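Follow focus marks belong on the lens, not in an app

Rental houses have started sending out wireless lens control kits with the marking disc removed and a tablet in its place. The Jotau hand unit is the common one here. Its focus scale is drawn on a screen, and the assistant sets marks by tapping. I have used it on two long jobs and I think the industry is moving in the wrong direction with it.

Start with the error. A mapped scale is only as good as the calibration run, and the calibration run depends on the motor finding both hard stops. Older stills glass often has no hard stops. On a rehoused Stanum 80 mm the motor stopped short on the near end, and every number on the screen was off by a small amount that grew toward infinity. The engraved barrel was correct the whole time.

Then there is speed. A grease pencil mark on a white disc takes about 2 seconds to make and can be found by thumb and eye together. A tapped mark has to be confirmed, and after a lens swap the list reloads. With 24 setups in a day, that wait is paid for out of rehearsal.
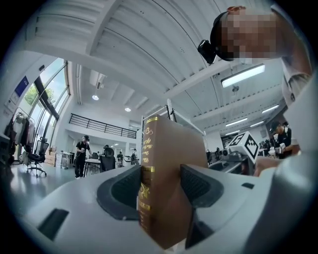
What the screen does well

Lens mapping is useful for zooms, where one disc cannot hold every scale, and for remote heads where the barrel is out of sight. The Galli receiver also logs focus distance per take, and effects departments want that data. None of this requires taking the disc away. The older Girkow unit had both, with a backlit ring around a small display, and weighed very little more.

I would ask makers to ship the disc as standard and let the screen be the option. Until then, check the near stop by hand before trusting the scale.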